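Tisus Sim Grippers README

Hi, and thanks for grabbing this! Tisus is my little side-by-side of two simulated grippers on the same pair of arms, picking up the same fruit, over and over, under two different controllers. I started it in March to settle a disagreement with Tracey Dunmore over whether the finger model or the controller was to blame for our bad grasps (we both think we won).

What's in the folder

There are 2582 episodes in total. Of those, 2118 ended with the fruit in the tray and the gripper let go, and I count those as good. The rest are in a folder called misses, and please don't throw them out! They're the part I use most. Each episode has the joint positions for both arms, the gripper opening, the commanded opening (not the same thing, more on that in a second) and the rendered views.

The two finger models are called Bellamy and Saltis. Bellamy is the simple one, stiff fingers and a plain friction value on the tips. Saltis has softer contact and runs a lot slower, so there's less of it. Check the finger_model field before you mix them, because the opening values use different zero points and I never got around to fixing that.

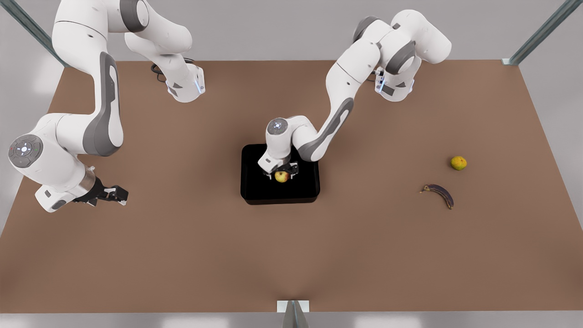
Round fruit turned out to be a decent test for the fingertips. If the fingers come down even a little off center, Bellamy tends to squirt an apple out sideways, while Saltis usually lets it roll and settle into the grip. Bananas are a whole other story. Both models will close on one happily enough, but the wrist has to be turned to match the curve, and the older controller is lazy about that last bit of rotation.

About left and right: they're the arms' own left and right. The arms sit on the far side of the table and face the camera, so the left arm shows up on the right side of the picture. I mixed this up myself for a week and had to relabel a whole batch, so go slow if you're writing your own loader.

Known problems

Episodes get cut at 3000 steps, even if the arm is halfway through something sensible. In 9 episodes the gripper reading freezes while the arm keeps moving. They're flagged as stuck_reading and I've left them in. Also, the commanded opening runs ahead of the real one whenever the fingers are pressing on something, so use the real one for plots.

The fruit weights are my guesses, by the way. If you have better ones, send them to me or Tracey through the Tonasside page and I'll rerun the Saltis set first.

Last updated Thursday, June 25, 2020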